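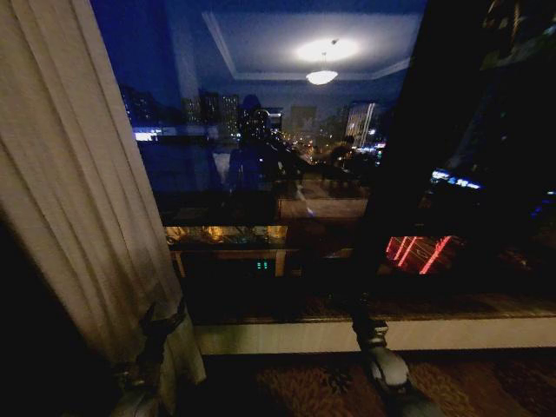
Left gripper on the curtain, city lights in the window. Curtain duty, June.

I've been closing curtains for a living this month. Well, I've been driving a robot that closes curtains, which is slower and makes my shoulders hurt more!

If you're new to the blog, I do teleoperation for a little outfit called Clusero. I move my arms, the robot moves its arms, and everything gets saved so a model can learn from it later. The goal for this batch is 1570 good episodes across all the household tasks, and curtains are my share of it (432 of them, lucky me). I'm a bit more than 200 in.

I figured curtains would be the easy one. You grab, you pull, you're finished. But fabric moves around so much! If I pinch a single fold near the bottom, the top stays put and the whole thing goes diagonal. If I grab a big bunch, it travels nicely for a while and then wants to slide out of the fingers. What works best for me is a low grab on a thick handful, a small tug to see if it's holding, and then rolling the base sideways with the arm kept pretty still. I still lose maybe one in every few.

The lost ones used to go straight in the trash. Gayan Munasinghe, who sorts our episodes, asked me to stop doing that. He wants the ones where I drop the curtain and go back for it, as long as I don't dither. So now if I let go by accident I just re-grab and carry on, and he tags it as a recovery. If I sit there for ages deciding what to do, he tosses it, and fair enough.

We do evening sets as well as daytime ones, and the evening ones are my favorite. Once it gets dark outside, the glass picks up the whole room, ceiling light and all, right on top of the skyline. I even get the robot's own outline looking back at me in the window, which made me jump the first time. It's harder to judge depth like that, so I go slower and keep my eyes on the folds and the sill. Gayan says he'd like more night episodes than we planned, so I'm guessing my dinners are going to be late for a while.

Next up is the other hand. I've been leaning on the left gripper for nearly everything and the split is supposed to be closer to even. I tried 4 right-handed pulls before packing up and they were all ugly, but I kept them.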